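TRUCOS DE TALLER: abrir la torre, sacar el procesador y no liarla

Apuntes rápidos, los voy completando cuando puedo. Van por orden de faena, más o menos. Valen para torres de oficina tipo Dell, que son las que más me entran.

1. La torre, tumbada

Tapa lateral fuera y la caja acostada, con la placa mirando arriba. De pie no, que todo lo que se suelta se va al fondo y luego a ver quién lo pesca. Desenchufada antes, claro. Botón de encendido apretado 7 segundos con el cable ya quitado, para descargar.
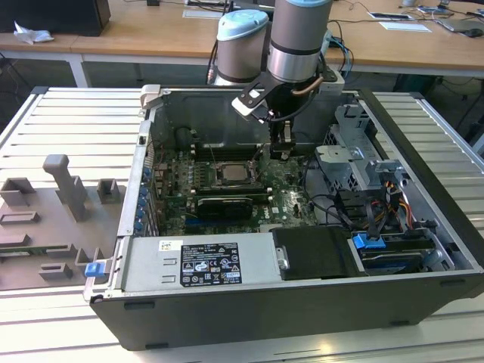
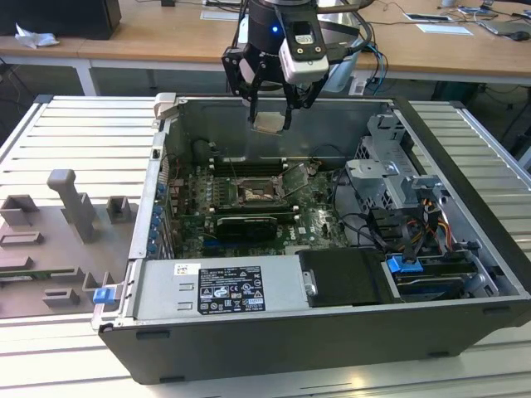

2. Antes de tocar nada

Foto con el móvil. Otra más de los cables de cerca. Tocar chapa sin pintar con la mano, cada vez que te levantas y vuelves, no solo al principio. Jerseys de lana fuera.

Los tornillos, a una huevera de cartón. Yo uso las tarrinas Duduletti del yogur, con tapa, que la huevera ya se me volcó una vez (553 piezas entre tornillos, arandelas y separadores, las conté al recojer, tarde perdida).

3. El disipador no sale

No tirar a lo bruto. Pasta seca = pegamento. Encender el equipo unos minutos para que se temple, apagar, desenchufar y girar un poquito a un lado y a otro antes de levantar. Si aun así no cede, otra vez. Paciencia.

4. El procesador

Palanca primero: abajo, hacia fuera y arriba. Luego el marco. El chip se coge por los cantos y sube recto, recto, nada de arrastrarlo. Fijarse en la marca de la esquina ANTES de sacarlo y apuntarla.

El zócalo abierto no se sopla ni se toca con el dedo. Ni un paño cerca, que se engancha un contacto y adios placa. Si vas a tardar, ponle la tapita de plástico. ¿No la tienes? Cierra el marco con cuidado y ya.

¿Dónde dejo el chip? En su blister, o en una cajita antiestática. Encima de la mesa suelto no.

5. Limpiar la pasta vieja

Alcohol isopropílico y filtro de café. El papel de cocina suelta pelusa. Dos pasadas, 3 si está muy reseca. Siempre con el chip fuera del zócalo o con el marco bien cerrado, nunca a medias.

Pasta nueva: un grano de arroz en el centro. Yo gasto la Kütt, cualquiera vale.

6. Polvo

Brocha blanda y aire a ráfagas cortas, en el balcón si puede ser. Los ventiladores sujetos con un dedo para que no giren como locos. La fuente NO se abre, soplar desde fuera por la rejilla y punto.

7. Memorias y tarjetas

Pestañas abiertas del todo antes de tirar. La gráfica lleva casi siempre un seguro al final de la ranura que no se ve, buscarlo con la uña. Si no sale es que queda algo enganchado atrás, en la chapa. Los clips de plástico de las ranuras con cariño, en equipos viejos se parten.

8. Cerrar

El chip cae solo en su sitio, sin apretar. Si hay que apretar está mal puesto. La palanca sí va dura, es normal.

Cables del ventilador conectados, repasar con la foto. Encender con la tapa quitada y mirar que gira. Luego ya tapa y tornillos.

Me pregunta Siiri Sproģis si vale la alfombrilla Vikix en lugar de pulsera. Las dos cosas mejor, y la pulsera pinzada a la chapa del chasis, no a la mesa.

Pendiente para abril: baterías de portátil hinchadas y qué hacer con elllas.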